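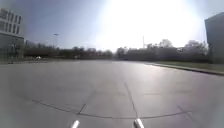
Figure 1. Asphalt lot with trees and buildings on the horizon, sun glare in the sky.

Unit 4: Runoff from Paved Surfaces

4.1 Rational method

Peak runoff is Q = C i A, with Q in cubic feet per second, i in inches per hour and A in acres. The unit conversion factor is 1.008 and is dropped. C is dimensionless.

For asphalt use C = 0.90 unless the problem states otherwise. For mixed sites, weight C by area — do not average the coefficients directly.

4.2 Time of concentration

Take the longest flow path in time, which may differ from the longest in distance. Sheet flow and gutter flow are computed separately and added.

4.3 Worked case: Murow lot

A = 20 acres, all asphalt. i = 2.0 in/hr.
Q = 0.90 x 2.0 x 20 = 36 cfs

Repeat with 52 percent of the area converted to lawn, C = 0.20.
Weighted C = 0.48(0.90) + 0.52(0.20) = 0.536
Q = 21.4 cfs

Problems 1 to 6 use the Plamier rainfall table, page 104. Show units at each step.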